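# Wosow table, light wood, 123 cm

The Wosow is the table we sell the most for rooms where people eat, draw, play and leave their things lying. It is made by Bakke, a small workshop with only a few people, and I have had one in my own home since the first series. I write this page myself, so please excuse if some words are not so elegant.

The top is solid wood in a light, honey-colored tone. The grain you can see and also feel a little when you move your hand along it. We finish it with oil and no lacquer, because oil can be repaired at home with a cloth, and lacquer must go back to the workshop.

## Measures and price

| | |
|---|---|
| Length | 123 cm |
| Width | 74 cm |
| Height | 72 cm |
| Article number | 604 |
| Price | 230 euros, legs included |
| Guarantee | 2 years |

The height is a bit lower than a normal dining table. Folke Blomqvist, who drew it, wanted that a child of school age can sit at it on an ordinary chair and still reach the middle. Adults find it comfortable too, but if you are very tall, ask us for the longer legs. They are the same price and you must only tell us before we pack.

## For everyday use

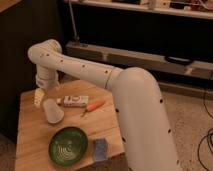 The oil needs a few days to become hard after the table leaves Bakke, and we keep every top in our storage until this time is over. You can use it from the first evening. Plastic cups, paper cups, bowls and toys do no harm to the surface. Please be careful with pots from the stove and with wet metal, for example a tin can with water under it. Metal and water together can make a dark ring, and this ring goes deep.

For cleaning, take a cloth that is damp and well squeezed, and wipe in the direction of the grain. Dry it after. Soap for wood is fine once in a month. Please don't use:

- sponges with a rough side
- cleaner with bleach
- the blue spray for windows

Two times in a year we recommend to oil it again. In my house we do it in June, when the windows can stay open, and once more in winter. The can we send with the table is the Jultico oil, neutral, enough for the first two times. Put it on thin! Most people take too much, and then it stays sticky and they write to me.

## Carpet and hard floor

The legs come with felt feet for hard floor. On carpet the felt is not necessary, and the table stands more quiet without it. You pull the felt off with the fingers and screw the foot in until it sits flat. If the table rocks, turn only one foot, a half turn, and try again before you touch the others.

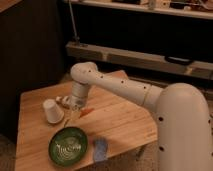
**Can small scratches from toys be removed at home?**

Light ones disappear with fine sandpaper (grain 240) and a little oil. Sand along the grain, over an area larger than the scratch, wipe away the dust and oil the place the same day. For a deep mark, send a photo to Ulla Hägglund at our service and she will tell you if it can be done at home.

## What is in the package

The top, four legs, screws, the key, felt feet, one can of oil and a sheet with drawings. Two persons should carry the top. The mounting takes less than half an hour if the floor is free.

We deliver to the door of the house. Carrying up the stairs can be ordered extra, and then please write the floor and if there is an elevator. Returns are possible in the first month when the table is clean and the legs are taken off again.

Svenja Nolte
Page last changed 29/12/2019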